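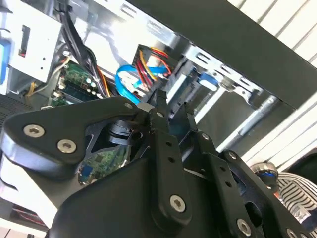 Open desktop case, blue SATA cables

Second hard drive disappears after the PC sleeps

Posted by Lotte Meijer, Nov 14, 2022

I have a desktop that was put together by a shop called Belex a few years ago. It has an SSD for Windows and a second hard drive for photos and old work files. The second drive works fine after a normal start. If the PC goes to sleep and I wake it up, the drive is gone from File Explorer maybe half the time. It isn't in Disk Management either. A full shutdown and start brings it back every time.

Things I have tried so far:
Different SATA port on the motherboard
Turned off fast startup
Ran chkdsk, no errors
Checked that the drive is set to Online in Disk Management when it does show up

The drive makes a click when the PC wakes, then spins up. I don't know if that click is new or if I only notice it now. Windows 10, all updates installed. I have a backup of the photos but it is from last spring, and there is 682 GB on the drive in total. Is the drive dying or is this a settings problem? I would like to avoid buying a new one if it's a setting.

Abla Salameh

Update the backup before you do anything else. Leave the PC awake while it copies.

After that, I would look at the power plan first. Open Control Panel, Power Options, Change plan settings, Change advanced power settings. Under Hard disk there is "Turn off hard disk after". The usual value is 20 minutes. Set it to 0, which means never. In the same window open PCI Express, then Link State Power Management, and set that to Off. Click Apply, restart, and let it sleep a few times over the next couple of days.

If the drive still goes missing, change the cable. You moved it to another port, but you didn't say whether you used the same cable. SATA data cables go bad more often than people think, and the ones without a metal clip can work loose. Shut down, switch off the power supply at the back, and unplug both ends. Don't pull on the cable itself, hold the plug. If it has a clip, press it in first. Look at the power connector too. If your drive is on a splitter or an adapter, take that out and use a plug that comes straight from the power supply — some splitters make poor contact, and a hard drive draws the most current when it spins up, so that is when it shows.

Then check the drive's own health report. Any SMART tool will do. The lines to look at are Reallocated Sectors, Current Pending Sectors and UDMA CRC Error Count. If the first two are zero or close to it and not going up, the drive is probably okay. A CRC count that keeps climbing usually means the cable. That number never goes back down, even with a new cable, so write it down today and compare it next week.

One click at wake is normal for many drives. Repeated clicking is a different matter, and I would replace the drive in that case.

Nives Pace

had the same thing, just turned off sleep completely. PC uses a bit more power but I shut it down at night anyway. never found the cause

Ruba Zein

Most of what Abla wrote is right, but check the BIOS as well. On my board there was a setting for hot plug on each SATA port, and with it off the board only looked for the drive at a cold start. After I enabled it for that port the drive came back after sleep. It may be called something else on yours. Look under Storage or SATA configuration.

You can also test it without a restart. Next time the drive is missing, open Device Manager, click the name of the PC at the top, then Action, Scan for hardware changes. If it comes back, Windows or the BIOS is losing track of it on wake. If it doesn't, go for the cable and the power plug.

Also see which SATA driver you have, under IDE ATA/ATAPI controllers. Mine was an old one from the board maker, version ending in 1338, and I switched to the standard Microsoft AHCI one. I did that on the same weekend as the BIOS change, so I can't say for sure which of the two fixed it.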